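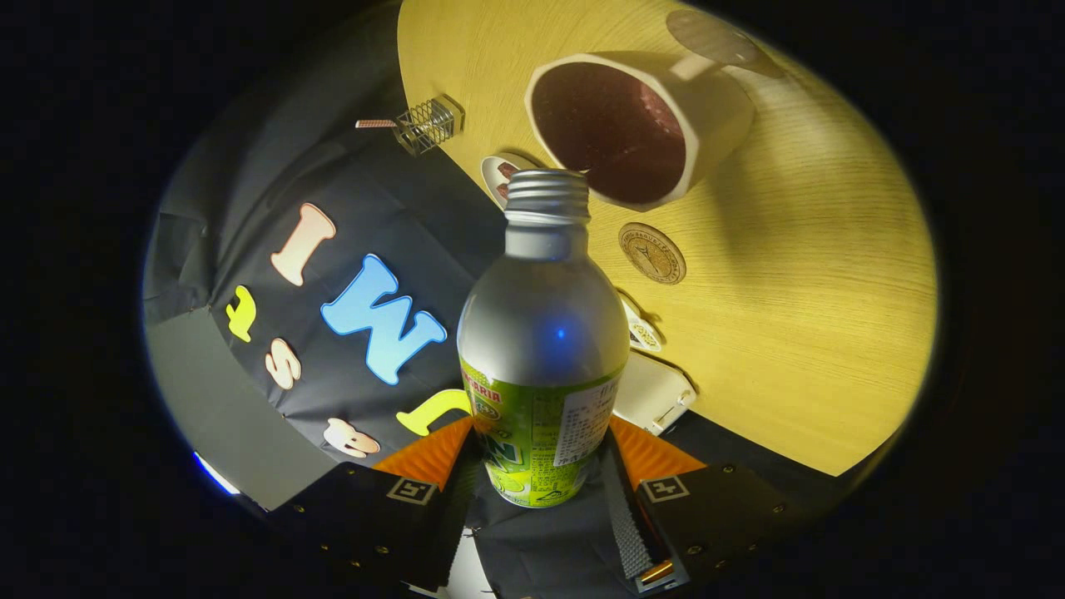

Flasche mit Griffprobe, orange Pads, runder Holztisch

Thema: Handgreifer für Datenaufnahme, was gehört ins Budget?

sachdeva_t
Hallo zusammen, ich muss bis April einen Beschaffungsplan für unser kleines Labor schreiben und bitte um Ihre Erfahrungen. Es geht um handgeführte Greifer mit Kamera, wie oben im Bild. Die Aufgaben sind Tischarbeit: Flaschen, Tassen, kleine Behälter. Ich habe zwei Angebote. Riis verlangt 520 Euro pro Stück ohne Kamera, Marnel ist teurer, aber dort sind Ersatzpads für 400 Euro im Paket schon enthalten. Ich würde gern 7 Stück kaufen. Ist das vernünftig, oder soll ich zuerst mit weniger anfangen?
Entschuldigung für mein Deutsch, ich lerne noch.
Tarun Sachdeva

kabelbinder_ost
7 Stück auf einmal würde ich nicht bestellen. Nimm 2 und arbeite einen Monat damit. Danach weißt du, welche Teile kaputtgehen, und kannst die Ersatzteile richtig planen. Bei uns waren es immer die Pads und nie die Mechanik.

SFrandsen
Ich sehe es anders als mein Vorredner. Wenn man zuerst 2 kauft und später 5, dann bekommt man oft zwei verschiedene Versionen. Bei uns passten die neuen Finger nicht an die alten Griffe, und wir mussten alles neu kalibrieren. Im Zweifel lieber alles aus einer Lieferung, aber vorher ein Leihgerät verlangen. Ralia hat uns eines geschickt, wir haben nur den Rückversand bezahlt.
Eine Frage noch: Sind die Marker auf den Fingern gedruckt oder geklebt? Das macht beim Ersatz einen Unterschied im Preis.
Gruß, Sólveig Frandsen

sachdeva_t
Danke für beide Antworten. Wegen der Marker: Ich habe Riis gefragt, sie sind geklebt, und ein neuer Bogen kostet extra. Das hatte ich in meiner Tabelle vergessen.

pixelmoos
Vergiss auch die Gegenstände nicht! Das klingt nach Kleingeld, aber eine glatte Aluflasche mit schmalem Hals verhält sich im Greifer ganz anders als eine Tasse, und man braucht von allem mehrere Sorten. Wir haben dafür einen eigenen Posten. Auch Stoff für den Hintergrund und die Schaumstoffbuchstaben laufen bei uns darüber.

kabelbinder_ost
@SFrandsen Das mit den Versionen stimmt für manche Hersteller. Aber dann schreibt man in die Bestellung, dass die Nachlieferung baugleich sein muss. Das hat bei Pesham ohne Diskussion funktioniert.

SFrandsen
Bei uns stand es auch in der Bestellung. Baugleich war dann ein dehnbares Wort.

kabelbinder_ost
Gut, das ist ärgerlich. Ich bleibe trotzdem bei 2. Wenn die Handhaltung den Leuten nicht gefällt, stehen sonst 5 Geräte im Schrank.

pixelmoos
Was kostet denn die Kamera bei Riis? Ohne diese Zahl kann man die zwei Angebote nicht vergleichen. Und sind bei Marnel die Pads aus demselben Material? Wir hatten einmal sehr weiche, die auf Metall gut hielten, aber schnell abgenutzt waren.

sachdeva_t
Den Kamerapreis bekomme ich schriftlich, ich habe heute danach gefragt. Das Material der Pads frage ich auch ab. Ich schreibe jetzt beide Varianten in den Plan, einmal alles zusammen und einmal in zwei Schritten, und frage beide Firmen nach einem Leihgerät. Wenn die Antworten da sind, melde ich mich hier wieder.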